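The Cult of the Perfect Fold

4/27/20

Every January the folding people come for us. They arrive by book, by video and by newsletter, and they would like a word about our jumpers. This year it was Birnance, a storage firm whose "home method" costs more than most of the clothes I own, and which promises to give back 193 hours a year. I have asked where that number comes from. I am still waiting.

The claim goes like this. A jumper hung on a hanger grows shoulders like a coat rack. A jumper stuffed in a drawer comes out looking slept in. Fold it into a tight packet, stand it on end, and your life improves. The first two points I accept. The third I have been testing at home for several weeks, mostly on the bed, with the door shut.

Thin cotton behaves. T-shirts go into little envelopes and stay there. Chunky knitwear has other ideas. Fold the sleeves in, fold the body up, and you have a cushion. Press it flat and it rises again while you look for the next one. The Birnance guide shows a thick sweater standing upright like a library book, and I would like to know what is inside it.

My cream basket-weave knit is the test case. The front comes out respectable, with a thick, rounded fold along the bottom, but the ribbed edges curl up and poke out wherever they like, and one corner always makes a hump.

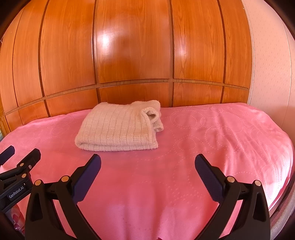
What the drawer thinks

Then you have to put it somewhere. Tonberg sells a set of drawer dividers for this, and I bought them. They hold four thick jumpers, where the bare drawer held seven. The Torkton version is taller and holds five, if you don't mind the drawer not closing.

A reader survey run by Khan, the homes newsletter, drew 3,683 replies, and 2,696 of them said they had tried a folding method and dropped it. Khan ran this under a headline about the "folding revolution".

I will keep folding the heavy knits, loosely, in a pile, as my mother did. The dividers are in the kitchen now, keeping the lids apart.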